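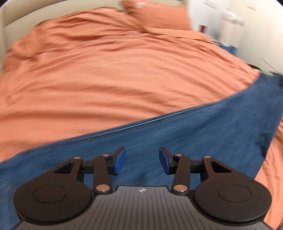 Skirkik hand unit, jaw width drops out during fast moves. Over the bedding runs we logged 1089 episodes and 54 of them have the width channel frozen for part of the reach. The value holds, then jumps to the correct reading. Both blue pads sit apart with nothing between them as the tool goes over the navy blanket, and the log for that stretch says closed. Policy trained on it closes early and pushes the duvet away. Firmware is current.

gandville_lab
Is the trigger cable strain relieved? Ours froze the same way until we clamped it.

raluca.dinu
Clamped at the handle since December. Freezes continue.

Hlongwane
I don't think it's electrical. Your picture is smeared over most of the top half. If width comes from tracking the fingertips, check exposure first. I'd drop every episode with that much blur.

raluca.dinu
The pads are sharp in it. The bed is what's smeared. Width is from the encoder on this unit, no vision involved.

zondisach
Then pull the pivot pins and look at the encoder magnet. Mine had come unglued and slipped on acceleration.

Hlongwane
A slipped magnet gives an offset. It doesn't hold a value and then recover.

raluca.dinu
Agreed on the offset. Timestamps show gaps of 70 ms before 4 of the freezes, so I'm looking at the serial buffer next. Raluca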